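在拧螺丝这件事上，我是个迟到的信徒

我对电脑内部的态度，前半生和对自己内脏的态度一样：知道它们在里面，希望它们各司其职，彼此不要见面。见了面，多半是出事了。

所以当我花549块钱从海麓的二手柜台抱回一台退役的塔式工作站时，家里人认为我大概是到了某个年纪。有人在这个年纪买鱼竿，有人买紫砂壶，我买了一个比行李箱还沉的铁盒子。柜台的小伙子帮我搬到门口，非常体贴地问我是不是替公司买的。我说是自己用。他看了看我，又看了看箱子，说了一句：“那您慢走。”语气像殡仪馆的。

我想谈的是“打开”。

我上一台电脑是Platunar的一体机，27寸，白色，薄得让人不好意思在它面前吃饭。买的时候我很得意，它一根线通到墙上，桌面干净得像样板间，来做客的人都说“这个好看”。好看了四年。第五年春天，它开始在开机时犹豫，先是犹豫一分钟，后来犹豫一壶茶的工夫。我抱着它去了维修点，坐在塑料椅子上等叫号。轮到我时，工程师用手指在屏幕边沿摸了一圈，像老中医切脉，然后告诉我：这个是粘起来的。

我问粘起来的是什么意思。他说，就是粘起来的意思。

要看一眼里面，得先把屏幕用热风吹软，一点一点揭开，揭的过程中屏幕有可能裂，裂了算我的。揭开以后换一块硬盘，再买一副新的胶条粘回去，胶条也算我的。他把几项加在一起，报了一个数，又善解人意地说，这个钱您不如添一点换新的。我当时很感激他替我着想，走到地铁站才回过味来：我在自己家里摆了四年的东西，我从来没有看见过它的里面，往后也不打算让我看见了。它死的时候都是体面的，严丝合缝，像一块墓碑。

那台一体机如今还立在书房的角落，我在它前面放了一盆绿萝。它作为背景仍然非常好看。

关于“薄”，我一直有些意见，只是以前没有资格发表。桌上的电脑为什么要薄，我请教过许多人，没有得到令我满意的答复。手机要薄，因为要塞进裤兜；笔记本要薄，因为要背着挤地铁。可是一台常年待在桌上、后面就是墙的机器，薄给谁看呢？墙不在乎。我坐在正面，看不见它的侧面。唯一能欣赏到它的薄的，是从我书房门口路过、恰好扭头的人，而这个人一般是去上厕所的。为了让去上厕所的人眼前一亮，我们放弃了换硬盘的权利。这笔账是怎么算的，我到今天没有算明白。

厂家也有厂家的道理。Jostent的导购（我后来去看过新机器，意志并不坚定）对我说，绝大多数用户一辈子都不会打开机箱，所以没有必要为极少数人留螺丝。话说得很顺，我差点点头。但照这个道理，绝大多数人一辈子也不会用到楼道里的消火栓，绝大多数人家里的水表也没被主人看过几眼，似乎都可以砌进墙里，外面贴上好看的砖。我把这个意思对导购说了，导购说，先生，您要不要看看我们的延保。

延保我也有意见，这篇写不下。

说回那个铁盒子。它在客厅地上放了两天，我绕着它走。它的侧板上有一个把手，显然是给人拉的，可我活了46年，受的教育是凡是看起来能拉的东西都不要拉。第三天晚上我终于拉了。侧板“咔”一声就下来了，轻易得让我有点失望，甚至替它觉得不够矜持。我原本准备好了一整套螺丝刀，Brakside牌的，装在一个很专业的卷布袋里，买它的时候我幻想过自己单膝跪地、眉头微皱的样子。结果第一步用不着。

里面的样子，和我想象的不同。我以为会看到一种令人绝望的复杂，像掀开井盖看到一座城市的下水道。复杂是复杂的，可这复杂里头有一种待客的意思：该用手碰的地方，做成了蓝色。
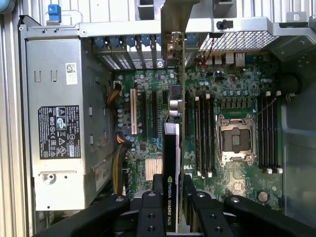

沈砚农

蓝色的卡扣，蓝色的小舌头，在一片银灰和墨绿里头，跟机关食堂里贴的“请由此取餐”差不多。横梁那儿翘着一个，后面那一排带孔的挡板旁边也缀着几个小的。我没有看说明书（没有说明书，549块钱里不含），可我立刻明白了：手放蓝的地方，别的地方先别动。设计这个东西的人，在图纸上想到过有朝一日会有我这样一个人，在晚上九点半，穿着拖鞋，蹲在他的作品前面不知所措。他给我留了几块蓝塑料。我一时有点感动，蹲久了站起来头晕，也可能是这个原因。

我这辈子用过的东西里，惦记过我的手的不多。多数产品惦记的是我的眼睛，少数惦记我的鼻子，近几年越来越多的在惦记我的注意力。惦记手的，我想来想去，家里还有一把剪刀、一只老式的压面机，以及马桶水箱上面那个盖子。它们都不好看，也都没有让我坐在塑料椅子上等过叫号。

再说那块显卡。黑壳子上竖着印了一行字，NVIDIA QUADRO K420，旁边一只绿色的眼睛。我把这行字念给懂行的亲戚听，电话那头沉默了一会儿，然后是一种努力不笑的呼吸声。据他说，这块卡玩不了什么游戏。我说我不玩游戏。他说那也跑不了什么模型。我说我不认识模型。他说那你要它干什么。我说它已经在里面了。

这段对话使我想到，我们这代人买东西，很大一部分力气花在为自己不做的事情做准备上。我买过一辆底盘很高的车，它爬过的最险的坡是商场地库的出口。我有一件能在暴风雪里保命的外套，穿着它下楼取过快递。那台一体机据说可以同时剪三路很高清的视频，我用它写字，查菜谱，每年报一次税。性能这种东西，像宴席上最后端上来的那条鱼，大家都知道没人再动筷子了，可是没有它，主人脸上过不去。

一块据说什么都跑不了的卡，安安稳稳竖在槽里，把我写的字一个一个送到屏幕上去，没有送丢过。我对它没有更高的要求。我对许多同事也没有更高的要求。

左手边那个银色的大铁盒是电源，中间贴着一张黑标签，密密麻麻的白色小字，还有圆圈、三角一类的认证符号。我戴上老花镜，也没有读出什么名堂来。这种标签我以前是瞧不上的，觉得那是法律要求贴、贴了没人看的东西，跟房产合同的第十几页一个性质。可是当我蹲在那儿，发现自己是在看一件愿意把底细写在身上的东西，心情就不一样了。它上头那张带二维码的小白贴纸，我没有扫。我对二维码有另一种感情，每次吃饭都要扫一次的那种。

我得交代一下打开之后干了什么，免得有人以为我只是蹲着抒情。

我加了内存。现在是16个G，两根插上去，拇指按到底，听见两声脆响。这两声脆响，我认为是我中年以来听到的最诚恳的声音。它的意思很明确：到位了。现在很少有东西肯明确地告诉你到位了。触摸屏不肯，它只会转圈；客服不肯，他只会说正在为您升级处理；我儿子的班级群也不肯，群里只有“收到”。收到和到位，中间隔着一座山。

我还换了硬盘，把一体机里想要的东西从网盘上慢慢搬下来，搬了两个晚上。搬完那天是2022年5月21日，我记得清楚，是因为我在一张便利贴上写了日期，又写了“内存、硬盘已换”，贴在侧板的内侧。写的时候觉得自己很可笑，像在给一头牛做防疫记录。贴上去以后又觉得很踏实。以后谁再打开这块侧板，无论是我，还是收废品的，都会知道这里有人来过，做过什么。

那台一体机的里面，想必也有人来过。有人在流水线上把它装好，抹上胶，合上。那是最后一个见过它内部的人，此后就没有了。我有时候在绿萝后面看到它，会想到这一层，然后去倒杯水。

反对的意见我也听了不少，择要记在这里，以示公平。

第一种意见，说它费电。这个我承认。它开着的时候，我走过去能感到脚踝边上有一点暖意，冬天算优点，五月份已经开始不算了。我把电费单子找出来对比过，没有对比出结论，因为那个月我们家还买了一台空气炸锅，而空气炸锅的事情，谁也不许说。

第二种意见，说它吵。开机那一下确实有声势，像有人在隔壁发动摩托车，决定不去了，又熄了火。之后就是一种匀净的嗡嗡声。我太太起初说影响她看剧，后来有一天她问我，今天怎么这么安静，是不是坏了。可见人对噪声的容忍，和对丈夫的容忍，走的是同一条线路。

第三种意见，说它占地方。占。我把它放在桌子底下，占的是我原先放脚的地方和放一箱没拆封的复印纸的地方。脚挪了挪就过去了，复印纸至今没有着落，先后住过阳台、走廊和儿子的床底。如果有人要以此为由驳倒我全篇的主张，我没有还手之力。

第四种意见最厉害，是一位做产品的朋友提的。他说你这是有闲。一个普通人下了班，做了饭，辅导了作业，已经九点半了，你凭什么要求他蹲下来开机箱？粘起来就粘起来，坏了拿去修，修不了就换，这叫分工，叫现代生活。你那两声脆响，是拿两个晚上换来的。

这话我想了好几天，觉得他说对了一多半。

我确实不认为人人都该蹲下来。我自己也只蹲了这么几回，膝盖已经提出异议。我主张的事情要小得多：把门留着，门上的把手做得像个把手。进不进去，由我。我可以十年不进去，我也可以把它搬到楼下请修电脑的师傅进去，师傅收我一包烟钱，当着我的面拉开侧板，我站在旁边递螺丝刀，假装听得懂。分工没有被破坏，师傅还多了一份活计。如今我们小区门口那位师傅改行贴手机膜了，他说电脑现在不好修，不是修不了，是打不开。一个修了半辈子电脑的人，手艺没有丢，输给了一圈胶。

所以我不太信“反正大家都不打开”这种话。把门砌上，再统计进门的人数，得出没有人要进门，这种调查我在单位也做过，领导很满意。

再往下说就要说到大道理，我尽量忍住，只说一点点。一样东西能不能打开，决定了你拿它当什么。打不开的东西，你对它只有两种态度，一种是供着，一种是扔掉，中间没有过渡。我对那台一体机就是这样，头四年拿眼镜布擦它，第五年在它跟前摆绿萝。能打开的东西就啰唆得多，它今天这里松了，明天那里要吹一吹灰，你骂它，又去给它找一颗合适的螺丝。啰唆来啰唆去，就处出来了。我奶奶有一台缝纫机，机头上的油眼她闭着眼都能找到，她和那台机器吵了一辈子架，搬家的时候别的都舍得，就它要第一个上车。

我不敢说自己和这个铁盒子已经到了那个地步。我们认识还不到一个月。里头那几根细细的红线是干什么的，我到现在也不知道，从后面的网格那儿垂到主板上，我每次都绕着它们走，像绕着别人家晾的衣服。主板上大片绿色的地方，我一概称为“那一片”。亲戚在电话里指导我的时候说“你看电容旁边”，我说看见了，其实没有，我看的是一个小小的银色圆柱，顶上亮晶晶的，它可能是电容，也可能不是。他说对吧，我说对。

可是不知道是一回事，不让看是另一回事。我不懂的事情很多，天气、税率、儿子为什么喜欢那个歌手，我都不懂，但它们都摆在那里让我不懂，我不懂得光明正大。唯独那圈胶让我觉得，我的不懂被人提前替我安排好了，还安排得很美观。

前天Jostent给我发来一条短信，说新款又薄了，老顾客有优惠。我什么时候成了老顾客，我不清楚，大概是听完延保介绍就算。短信里有一张侧面照，那机器薄得像一句敷衍的话。我承认，我看了有一会儿。意志这个东西，和复印纸一样，在我家也没有固定的位置。

后来我把短信删了，去拉开侧板，看了一眼便利贴还在不在。胶不太行，已经卷起一个角。我用拇指把它按了按，又合上了。

那套Brakside螺丝刀，除了最小的一把拿去拧过眼镜腿，其余的还在卷布袋里。谁家有需要，可以来借。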